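The Arm and the Rest of Us: A Gallery from the Hakis Packing Room

Last updated: July 13, 2020

Text and pictures by Uzma Virk

Hakis packs small electrical parts into kits for people who repair things. We count cables, grommets and clips into bags, put the bags into boxes, and argue about the radio. In April the company decided that some of the picking could be done by a robot arm, and since I was the one with a decent camera and an unguarded calendar, I was asked to record the changeover for the company page. The company page wanted "positive images of teamwork." I've done what I could.

THE WORK BEFORE

Our catalog runs to 357 parts. A new packer learns the common ones in a few weeks and the rest by being shouted at. Kulsoom Rizvi has been here longer than the shelving and can tell two cable lengths apart by dropping them on the table. She was told early on that the arm would take over "the repetitive portion" of her job. She asked which portion that was. They're still drafting a reply.

THE ANNOUNCEMENT

Given standing up, next to the coffee machine, with a slide deck propped on the microwave. No jobs would go. Roles would be "enriched." I have been enriched before, at my last employer, and ended up with two jobs and one chair, so I took notes.

To be fair to management, no jobs have gone. Three of us moved from packing to what is now called cell support, and there was a raise attached, small enough that you had to hold the pay slip up to the light.

WHAT IT WAS BOUGHT TO DO

Pick up one thing, put it in a box, go back for the next thing. The software is called Mavex and has a cheerful blue menu with a button marked Teach. You move the arm to where you want it, press the button, and it remembers. Then you do that again for every place it needs to be. By the end of my first afternoon I had taught it four positions and it had taught me where the stop switch was.

TEACHING, CONTINUED

People imagine a robot arriving and everyone going home early. What arrived was a new thing to look after. It has opinions about lighting. It has opinions about shiny parts, tangled parts, and parts that are the same color as whatever they're lying on. Cables are its least favorite, which is unlucky in a company that sells cables.

Kulsoom can pull one lead out of a knotted heap without looking down from her conversation. I asked her to explain how, so that we could put it into Mavex. She thought for a while and said, "You pull the one that wants to come." There is no menu item for that.

THE CLIPBOARD

Every attempt gets logged, so there's a clipboard. In the first proper trial we gave the arm 100 picks. Sixty-one went into the box. Of the others, most were dropped, a few were never found, and one was a grommet that I later located in my shoe. The man from Softić, who sold us the setup, called this a very promising baseline. Kulsoom did the same 100 by hand during his second cup of tea and didn't ask for a baseline.

It has improved since. I'd like to say that was all programming. A good deal of it was Kulsoom spreading the parts out beforehand so that they weren't lying on top of one another. This is now an official step, with a line on the process sheet: "Presentation of parts." She has been presenting parts for most of her adult life and only just found out.

THE TARGET

The wall chart says 300 kits a shift. It's a nice chart with a thick line going up. The line was drawn before the arm came, by somebody in an office, and we have been walking toward it ever since. Some shifts we get there. Those tend to be the ones when the arm is given the easy kits and the humans do everything else, at speed, while the humming goes on behind us.

LUNCH

A real change, this one. The packing room used to stop all together at noon. Now somebody stays back in case the arm faults, so we eat in two groups, and the two groups have started having different gossip. I put this on the feedback form under "Other." I'm told it was read.

HANDS

I should be honest about the good part, because there is one. Clip kits are murder on the thumbs. You press a hundred small hard things into a tray and by evening you can't open a jar. The arm took over a share of those picks in its second month, and two people who used to wear wrist supports have left them in their lockers. No slide in the microwave presentation mentioned thumbs. If it had, they'd have had my vote a lot sooner.

NEW WORDS

Gripper. Fault state. Home position. Cycle time. We say these at work now with perfectly straight faces. My daughter asked what I did all day and I said I'd spent it adjusting a wrist, and she wanted to know whose.

THE ZELAR ORDER

Zelar is our largest customer and buys a starter kit with a lot of loose leads in it. They had heard we were automating and wanted to know whether the kits would be cheaper. Sales said they would look into it. Then Sales came down and asked us, as a matter of some urgency, whether the arm could do leads yet. We all went over and stood around it for a bit, the way you stand around a car with its hood up. 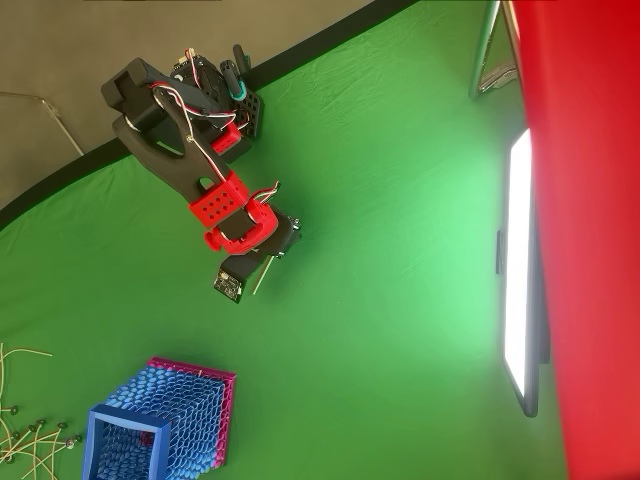 Kulsoom gave the answer in the end, and it was no, with a date attached for a possible maybe. I noticed that Sales wrote it down. A year ago they'd have gone to the supervisor and he would have gone to the office, and somewhere along the way the no would have turned into a yes. The arm has done that much for us. When the question is what the machine can and can't manage, the people who work beside it are suddenly worth asking.

TRAINING THE TRAINER

Kulsoom now runs the induction for anyone joining cell support. It takes a morning. She begins with the stop switch, moves on to the parts, and reaches the software shortly before lunch, if there's time. Softić offered us their own course, with certificates. We sent one person. He came back with a certificate and a tote bag and asked Kulsoom how to clear a fault.

WHAT I'D TELL ANOTHER PACKING ROOM

Ask for the raise before the arm is bolted down. Sort out who covers lunch. Get it in writing that the person who prepares the work for the machine is doing skilled work, and make sure the wording is better than "presentation." And take your own pictures, or the company will hire somebody who makes everyone wear clean safety glasses and point at a screen.

I'll add more after the leads trial, once it's been scheduled, unscheduled and scheduled again.

Comments

packingline_deb: We had the same lunch problem! Ours got solved by switching the thing off at noon. It took eight months and a meeting with sandwiches for somebody to suggest it.

T. in receiving: For the record, I was the one who found the second grommet. It was in the toaster.

Ola: Did the 61 include the ones where it drops the part and it bounces in? Ours counts those. I think it's cheating but my boss likes the number.

Uzma Virk: Ola, we had a long discussion about bounces. They count if it looks deliberate.

gregor_m: Good read, though I think you're a bit hard on the vendor. The first months are always like this. Ours does leads fine now, as long as they're straight, and separate, and all one length.

Kulsoom R.: Gregor, so does my nephew. He is four.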